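Stedmont Barn - wedding day walk-through
Couple: Rosalba Fabbri and Lino Mancuso
Checked by: Nazareno Pellegrini, January 2023

Chairs: 40 out, all steady. Lovely rows!
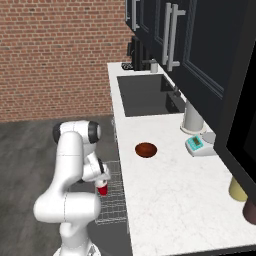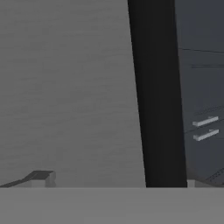
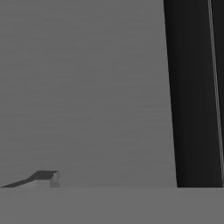 First picture: red cup with white rim.

Exits: both doors open freely - great.
Aisle runner: taped down. One corner lifts, please redo it before the processional.
Candles: 14, all in glass. Keep them off the arch, the dried flowers are gorgeous but would go up fast.
Extinguishers: 4, tags good to October.
Dance floor: solid! Tullio tested it with a waltz.
String lights: one loose plug by the cake table - fixed.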